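# Sorting out a shared table: your questions

*Updated Jan 31, 2026*

We get a lot of post about the desk-tidying pages on this site, most of it from people who have bought a tidying system and found it made things worse. I have my doubts about nearly all such systems. Answers are by me, Casimiro Alcaraz, unless a reader has put me right.

## Do I need a drawer organiser?

Probably not. I bought the Pevside one with 16 compartments and used three of them. The rest filled up with paper clips and one dead battery. If you own a handful of pens and pencils, you need one thing to put them in.

## Clear tub or coloured tray?

The usual advice is clear for everything, so you can see what you've got. I'm half persuaded. Clear is good for pens and markers, which all look alike once they're in the bottom of something dark. For paper, leads and half-finished bits I would sooner not look at them, and a solid colour does the job.

Whichever you pick, go shallow. A deep tub hides the short pencils and you end up tipping the lot out on the table.

## Where should the tray go?

At a corner, within reach of whoever is sitting down. People will tell you the middle is fairer on a shared table. I tried it for most of July and all it did was use up the middle.

## Does a plant on a work table make you calmer?

I've read the claims and I don't believe them. I do like a plant at the back, though, for the plain reason that it's nice to look at. Keep it in a small dark pot that doesn't show splashes, and put it on the far side so that no one has to reach over it. 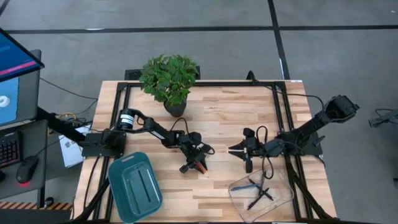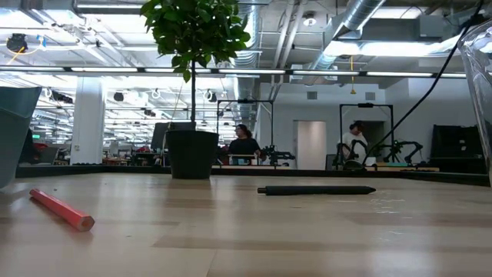 ## What about watering it on bare wood?

Take it to the sink. Saucers overflow, and a ring on pale wood is a weekend of sanding. The Valcárcel wipe-on oil is supposed to prevent rings – mine has two, so draw your own conclusions.

## Should pens and pencils be kept apart?

I can't see why. Someone wrote from Ollimside to say that pencils mark the pens and must have their own box. My pens have survived. What I would separate is anything with a cap that comes off easily.

## Is it worth clearing the table every evening?

If it takes eight minutes or less, yes. If it takes longer, there is too much on it and an evening routine won't help. A pencil left out overnight isn't a failure, whatever the books say.

## Are fat pencils any better than thin ones?

They roll less if they have flat sides, and they're easier to spot on wood if they're a bright colour. I can't vouch for anything else. The Tasov set claims to improve your handwriting. Mine is as bad as it was.

## How many pens is too many?

I once tested every pen in the house and more than 19 had dried up. Try yours on scrap paper and bin the dead ones before you buy anything to keep them in.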